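How to catalogue your books at home

If you own more than a shelf or two, a simple list saves you buying the same book twice and helps when you lend things out. You don't need special software. A spreadsheet will do, and a weekend is enough for most homes. Mine came to 547 books and took two afternoons and an evening.

What you need

A spreadsheet or a ruled notebook
A soft pencil
Small sticky labels
A clear table

Step 1: Work in small stacks

Take down one short stack at a time and keep it in shelf order. Put a marker in the gap so the books go back in the same place. Keep your pencils upright in a pot within reach, as you will be picking one up and putting it down all day.

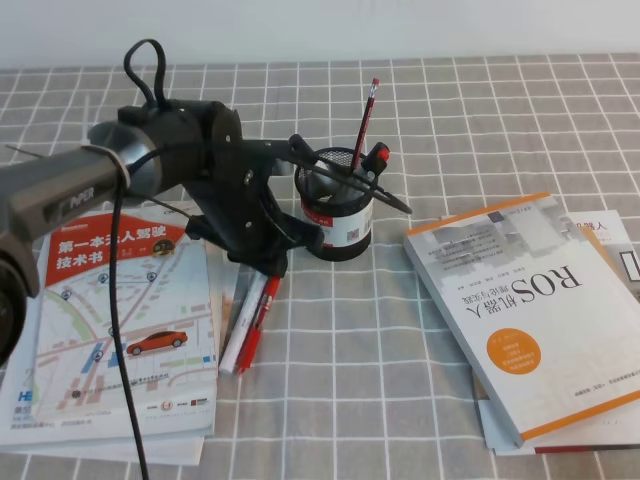
Arvo Nurmi wrote in to say that he does the shelves from the bottom up, and that he stopped using labels on the spines after a few of them took the print off when he peeled them away. He now pencils the number inside the back cover.

I have changed my own method to match. Labels are still fine on box files and magazine holders.

Step 2: Decide on your columns

Keep to six: number, author, title, year, shelf, and lent to. You can add a column for language if you read in more than one. Leave out price and page count unless you need them for insurance.

Step 3: Enter the details

Copy from the title page, as covers often shorten the title or leave out a second author. Put surnames first. For books in another script, type the title as printed and add a short English version in brackets after it, so that both turn up in a search.

Step 4: Deal with magazines and loose papers

Enter a run of magazines as one line, with the first and last issue. Loose papers go into a folder, and the folder gets a number like any book.

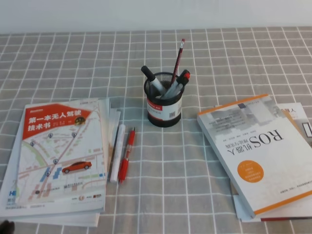 Very thin booklets can share a folder too. Write the titles on the front and enter each one on its own line with the same folder number.

Step 5: Number the shelves

Give every bookcase a letter and every shelf a number, counting from the top. B3 is then the third shelf of the second bookcase. Write the code on a label on the underside of the shelf.

Step 6: Keep it going

Add new books the day they come in. Save a second copy of the file somewhere else, and check one bookcase against the list each March.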